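Friday, July 7, 2023

Gripper comparison, produce shelf, continued. Sestard jaws on the left arm all day, Clullik jaws stay on the shelf until Monday. Right arm holds the basket and does nothing else.

Settings carried over from January: grip force limit 60 percent, wrist speed on the slow profile, head camera only. The wrist camera still drops out when the forearm rolls past its limit, so I left it unplugged. Controller is the Balerix box with the old firmware. I tried the new one first thing and the left elbow hummed at rest, so I went back.

Potatoes and peppers are easy with either set of jaws. Tomatoes need the force limit brought down by hand, and I keep forgetting to put it back up. Log 431 is no good for that reason, ignore the force trace.

Napa cabbage is the one that separates the two. It's long, heavy at the base, and the outer leaves slide over each other. With the Clullik jaws it swung every time we took it near the tip. The Sestard jaws close flatter and I can grab it across the body, then carry it at a slant over to the basket. Current draw at the wrist goes up when the base is high, have not worked out how much of that is the cable pulling on the upper arm. 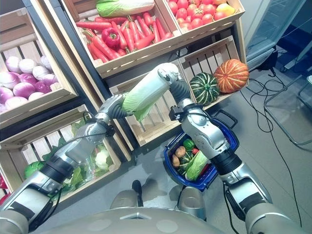
Thambiah thinks the slant is a controller problem and would look the same with any jaws: the wrist target gets clipped before the arm is over the basket, and the planner settles for whatever roll it has left. Wants the joint log at 1,000 Hz before we order anything.

Fair enough. Will rerun cabbage 4 times per jaw set with the roll limit opened up, same shelf, same basket position. Need to re-zero the left wrist before that. Pads on the Sestard set want cleaning too.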